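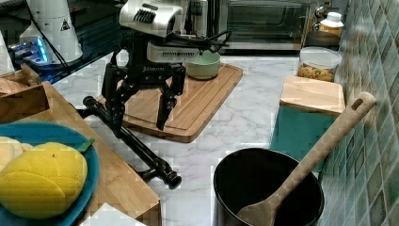

Saturday, kitchen bench notebook - student build club

3 min read

OK, writing this up while I still remember it, because last week's entry was four words and a coffee ring and I got teased for it (fair!).

The task is still the one we picked for the Tidmont student challenge: household objects, one counter, two-finger gripper, no rearranging the kitchen to make the arm's life easier. I pushed for keeping the clutter in. Everybody else wanted a clean counter for the first month and I can see their point now, but I still think we'd have had to relearn everything later.

Spent the morning on the log files. We're at 319 recorded attempts in the Reralano folder, and 56 of those have no label at all, so whoever is on tonight, please fill in the outcome column before you go home. Just success / fail / gave up. I don't need an essay. The folder names are a mess too - I've renamed the ones I was sure of and left the rest alone.

The big argument was about approach height. The fingers have been coming in too low over anything with a raised side, and the planner (we're on the Paquette fork, the one with the slower joint limits) treats the rim as if it isn't there. I raised the hover by 4 cm and it looks so much calmer! It's slower, obviously, and one of the second-years pointed out that we lose time on every single pick, but I'd take slow over another afternoon of re-zeroing.

We've got the bamboo drawer up on the counter now, slide rail and all, with the gripper pointing down on the far side of it. I like it as a target because the sides are raised and the slats run lengthwise, so you get a wall and a stripy floor in one object. Depth on the slats is my worry. I want to see what the point cloud does there before we teach it anything.

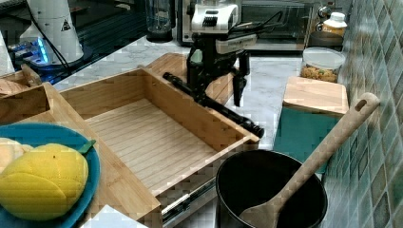 The other thing is cables. They loop out to the right of the white housing and I keep eyeing how much slack there is when the wrist turns. I'd like a soft limit on that joint, written into the config and not on a sticky note. Config line 2386 is where the old one lives, commented out, with a remark from two years ago that just says "ask first". Ask who??

Small stuff for next time:

- back up the Trurkovau laptop, it's nearly full
- same starting pose for both arms, every run, please
- decide if the mango stays on the plate for the whole set or gets swapped (I vote stays)
- print the scoring sheet bigger

I'm in again after lunch on the next build day and I'll start with the slats.

We use cookies to remember your settings. Accept / Manage preferences

Contact the club | Back to top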